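Typed up fast, 18 October 2022. Talk with the owner of Beltard, the pool cue and dart shop, on rent, labels and learning to say no.

"We had 149 jobs waiting in June," she says. Re-tips mostly. Two benches, one kettle. 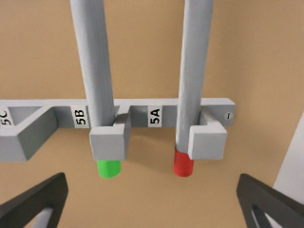 *Slots 5B and 5A, labels on their sides.*

Rent's up again. She nearly moved to Urnotow, didnt like the parking. "My regulars are all over 56. They won't walk from the train." 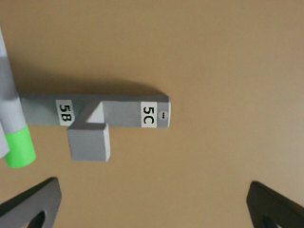

Prices, then. A re-tip is $20, been that for six years, and she hates changing it. Tried a loyalty card, got bored of stamping it. Plain grey blocks against tan is about as fancy as she wants things to look, colour is for the cloth. Dewulf, her old supplier, kept pushing neon.

Next year? "Fewer jobs, done proper." Maybe a junior comp with Stakusus if teh club agrees. Then the phone went. 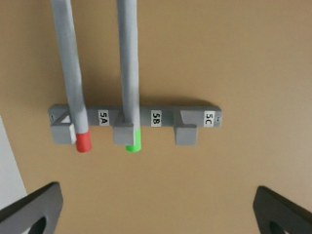 *Grey bar, three labels, two rods.*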